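Okay, the thread I keep promising: I bought a used upright piano for 60 bucks in August and I have been paying for it ever since. Buckle up.

1/ The piano itself was a steal! It's an old Oken, walnut-ish, sat in a church hall for years. The lady selling it said "it just needs a tuning." Reader, it did not just need a tuning.

2/ Movers quoted me 231 to bring it across town. I laughed, called a cousin, borrowed a trailer, got as far as the curb, and then paid the 231. Pianos are HEAVY, you guys. There's a whole iron harp in there.

3/ First work night was all cleaning. Pulled the bottom panel off and found pencils, a hymn sheet, two hairpins and enough dust to knit a second piano. Vacuum on low, soft brush, go slow around the felt.
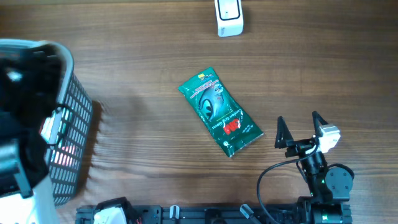

Noeline Tapsell: please tell me you checked the pin block before you did any of this. Loose pins and it's all wasted work!

4/ Noeline, I did not. I didn't know what a pin block was (it's the slab of wood that grips the tuning pins). Checked it the next day with my heart in my mouth and it's solid. Phew.

5/ Then the tuner came, Kamran Ranjbar, very patient man. He wouldn't pull it all the way up to pitch in one go, says old strings can snap. So he did a rough pass, let it settle a couple weeks, then came back for the real one.

6/ Sticky keys! I had seven. Most were just swollen bushings, and you can ease those with a tiny bit of squeezing (there are special pliers, mine were a loan). One was a dime. A literal dime, wedged between D and E. 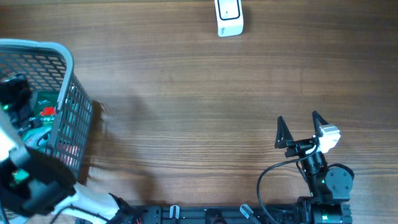

7/ The part I couldn't do at home was the hammers. They had grooves so deep the high notes sounded like somebody tapping a fork on a plate. Kamran filed them and now the top end sings, or at least hums politely.

8/ Grand total so far, with the movers, both tunings and the hammers: 885. For a 60 dollar piano. My sister has stopped asking.

9/ Still to do: the left pedal squeaks and the lid hinge is missing a screw. If anyone has a spare bench, my DMs are open, I'm playing on a kitchen chair with a cushion.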